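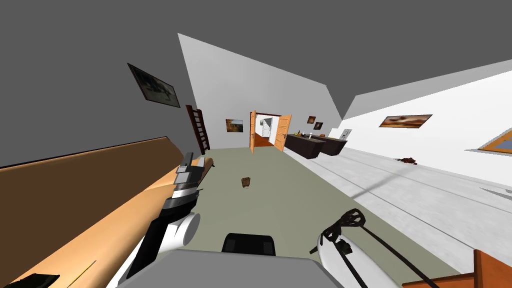
Section 6. Descaling your Olturen kettle

Your kettle will tell you it needs descaling by blinking an orange light. It will also blink the orange light when it is bored. Check inside for white crust before you begin.

You need one 50 g packet of Fodor descaler and 500 ml of cold tap water. Vinegar works too, if you enjoy tea that tastes of pickles until April.

1. Unplug the kettle and lift it off its base.
2. Pour in the water, then the powder. Doing it the other way makes a paste with the grip of bathroom grout.
3. Put the kettle back on its base, plug it in and bring it to a boil once. Leave the lid shut.

CAUTION: Do not lean over the spout to see how things are going. They are going fine.

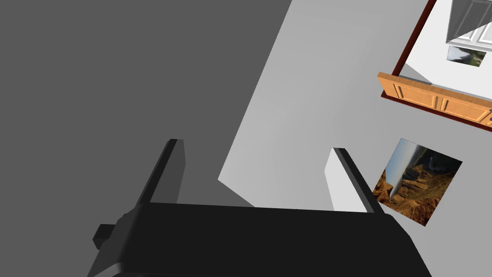
4. Switch off and wait 50 minutes. Tape a note to the handle if you share a kitchen.
5. Empty the kettle into the sink, fill it with fresh water, boil and empty again. Do this 2 times.
6. Hold the button on the base until the orange light goes out.

Note: If the light stays on, unplug the base overnight. If it is still on in the morning, see Section 2, "Lights and What They Claim to Mean."

Never put the base in the dishwasher. The warranty is quite firm on this point.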